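February, shop night

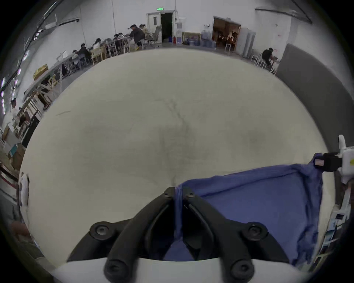 Spent most of the evening on finger alignment again. The left finger of the hand-held gripper had been sitting a hair lower than the right, so I took both off, cleaned the plastic where they seat, and put them back with the screws only snug until the tips lined up. Then the cloth. The blue one is a good test, all wrinkles, with a clamp on its upper right corner and the fingers on the left one. The tips nearly meet now and I like the shape of the gap. I still want a softer pad on the inside.

Junpei Ebihara came over around eight and tried it. He thinks the spring is too stiff for a long session, and after 10 minutes my thumb agreed with him. He has a lighter one left over from the Bastis build and will bring it next time.

Printed parts so far: 36, of which over 30 went in the scrap bin. The last two came out clean with the slower first layer.

Logging still drops out when the buffer gets to 2000 samples. Did not look at it tonight.

To do: order screws from Witusska, wipe the scuffs off the mat, new caps for the knuckles. Home by eleven.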